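Grurkance gripper kit: report on weeks one to three

We paid 699 for the kit and got the Wolari simulator free, along with a 22-page manual that stops at page 16. The wrist view was the selling point.
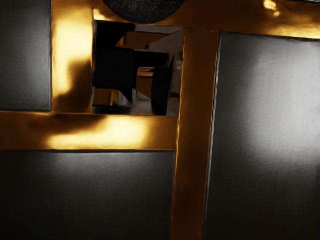
Reading time: 2 min

The gold bars render beautifully, glare included. The scene beyond the gripper shows through the gap between them. Of 100 simulated grasps, Plodine's software logged 16 as good. We have asked for the other six pages.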